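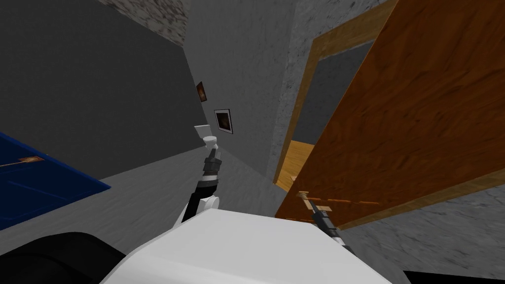 Door Task, Simulated Rooms: Pre-Collection Inspection Checklist
Site: Brilldale
Task set: Clarna, open interior door by lever handle
Checked by: Lucía Pastor
Reviewed by: Dorian Picard
Date: 10/11/2022

Mark each item OK, FIX, or HOLD. FIX means recording can go on once the item is corrected and checked again. HOLD means no episodes go into the training set until the reviewer signs. Write a comment for anything that is not OK. Comments on OK items are welcome if the next operator would need them.

SECTION A. OPERATOR STATION

A1. Emergency stop button reaches the operator's hand without standing up.
OK.

A2. Stop button tested. Session ends and the episode is marked as aborted.
OK. Tested twice, once with the arms still and once in motion.

A3. Cables clear of the operator's feet and chair.
FIX. The headset cable ran under a caster. Moved to the ceiling hook. Rechecked, OK.

A4. Headset straps and hand controllers wiped down.
OK.

A5. Clear floor space around the operator.
OK. The filing cabinet is still closer than I would like. It does not get in the way of a normal reach, but tall operators should check their left side before starting.

A6. Break timer set.
FIX. It was set to 13 minutes from an older task. Door episodes are tiring on the neck with the view tilted, so we use 10. Changed.

SECTION B. ROOM AND SCENE LOAD

B1. Room loads with walls, floor, and ceiling in place.
OK. Grey room. The wood floor past the doorway loads too and looks right against the grey floor on our side.

B2. Door and frame present, door swings on its hinge side only.
OK. Swung by hand in the editor to both ends of its travel.

B3. Handle attached to the door and moves with it.
OK. Tan lever. It returns to level when let go.

B4. Door does not pass through the wall or the robot at full swing.
FIX. In 5 of the test loads the edge of the door went slightly into the robot's shell when the base started too close. Start area moved back. Rechecked with the new start area, no contact.

B5. Extra objects stay put.
OK. The blue object on the floor to the left and the two pictures on the wall are fixed. Neither picture is part of the task. Leave them in. We want the policy to see rooms with things on the walls that it should ignore.

B6. Floor path from start area to doorway is clear.
OK. The blue object is outside the path, but an operator who backs up and turns left can run the base into it. Episodes with that contact should be tagged "bump" and kept out of the success folder.

B7. Marks on the door.
HOLD, then released. There is a short row of orange dashes low on the door near the handle. I asked whether they belong to the door texture or to a helper layer. If they show up near the handle in every room, the model may learn to look for the dashes and not the handle. Dorian's answer: keep this batch, note it in the batch file, and load at least one door without dashes before the next one. Noted in the batch file.

SECTION C. ROBOT STATE

C1. Both arms respond to the correct hand controller.
OK.

C2. Grippers open and close fully.
OK. The left one closes a little slower than the right. This was already in the log from April and it does not affect the door task.

C3. Idle arm has a safe place to be.
OK with comment. When the right arm is on the handle, the left arm tends to drift up into open space. That is allowed. It should not touch the wall or the pictures, and the operator should not wave it around to pass the time. Idle arm motion goes into the data like everything else.

C4. Joint limits active.
OK. Right arm at full reach toward the door stops before the elbow locks.

C5. Contact force limit on the handle.
FIX. The limit was left at the value for the Lebrun drawer task, which is too low for a lever. The gripper let go halfway through the pull. Restored the door value. Rechecked on three pulls.

SECTION D. CAMERA AND RECORDING

D1. Head view shows the handle during approach and grasp.
OK.

D2. Head tilt within allowed range.
FIX. Operators lean their own heads to see past the arm, and the robot's head follows. A leaning view is fine and we want some of it. A view so far over that the handle leaves the picture is not. Told both operators to bring the head back before the pull.

D3. Robot's own body in view.
OK. The white shell fills the lower part of the head view. Do not crop it. The trained policy will see the same thing.

D4. Arm positions, gripper state, and video share one clock.
OK. Checked on a gripper close. Video and gripper signal line up.

D5. Disk space for the session.
OK.

D6. Episode number continues from the last session.
OK. First episode today is 3437.

SECTION E. EPISODE QUALITY, CHECKED DURING RECORDING

E1. Episode starts before the arm moves.
OK.

E2. Grasp is on the lever and not on the edge of the door.
FIX. One operator hooked the door edge with a finger after the latch was free. It works, but it is a different skill. Tag those "edge" so they can be split out.

E3. Gripper position against the handle can be judged.
OK with comment. The dark gripper partly hides the handle, and from the head view alone it can be hard to tell a close approach from a grasp. Reviewers should use the contact signal for the grasp label.

E4. Failed tries kept and labeled.
OK. Do not delete misses. Label them and go on.

E5. Operator notes filled in.
FIX. Several were blank. A few words are enough: "slipped," "second try," "base too far right."

SIGN-OFF

Open items: load a door without orange dashes (B7). Repeat E2 check at the start of the next session.
Recording allowed: yes.
Reviewer comment: Please add the force limit to the start-up script so C5 does not come back each time we switch tasks. D.P.

Related items
Clarna door task: operator instructions
Lebrun drawer task: inspection checklist
Episode tags and what they mean
Greratby room set: known problems
Headset cleaning and storage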